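The town of Villalba was laid out on a grid so strict that its first surveyors refused to bend a single street for the river. The houses that followed were less obedient. Within a generation, residents had added deep porches, raised floors and interior courtyards, each of them a response to summers that the original plan had ignored.

Olga Ulloa, an architectural historian, has spent much of her career documenting these changes. Her survey covers 617 buildings, most of them private homes, and treats the modest row house with the same attention usually reserved for churches and government offices. "The public buildings tell us what the town wished to be," she writes in her introduction. "The houses record how people lived in it."

The oldest group, 23 houses near the river landing, has walls of rubble stone set in lime mortar and finished with a thick coat of plaster. Windows on the street side are small and high. Those facing the courtyard reach nearly to the floor, with wooden shutters in two parts so that the upper half may be opened for air while the lower half remains closed.
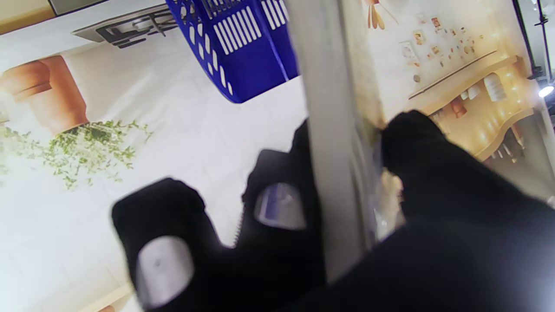
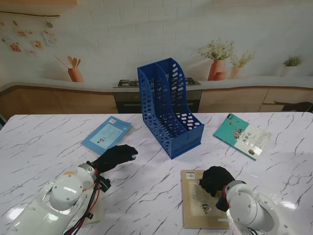 A blue file holder on a marble-patterned tabletop, with three books.
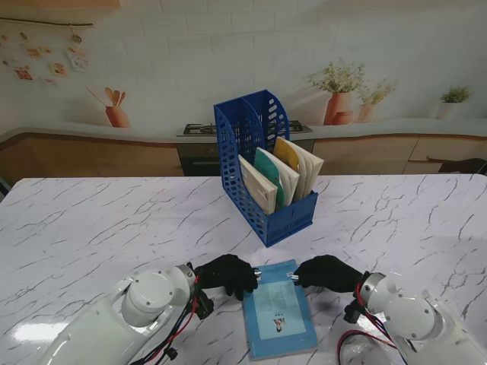

Brick arrived with the railroad, and with it came a new class of builder. Dénes Hegedűs, an engineer brought in to design the station, stayed to build houses for the merchants on the north side. He kept the courtyard but moved the kitchen from the rear wall to the side, where the prevailing wind carried smoke away from the bedrooms. His roofs were steeper than the climate required, a habit from his training abroad, and local carpenters soon lowered the pitch on their own versions.

The survey identifies 70 houses that follow the Hegedűs plan closely. Of these, 17 retain their original tile floors, laid in a pattern of dark borders around plain centers. Iara Jara, who directed the fieldwork, believes the borders marked where furniture was expected to stand. Her colleague Amancay Sosa disagrees and attributes them to the tile makers, who charged less for plain work and filled the middle of each room accordingly. The published text presents both views.

Protection remains uneven. The river landing has been a historic district for many years, but the north side has no such status, and owners there may replace doors, shutters and roofing without review. A proposal now before the town would extend the district as far as the old station yard.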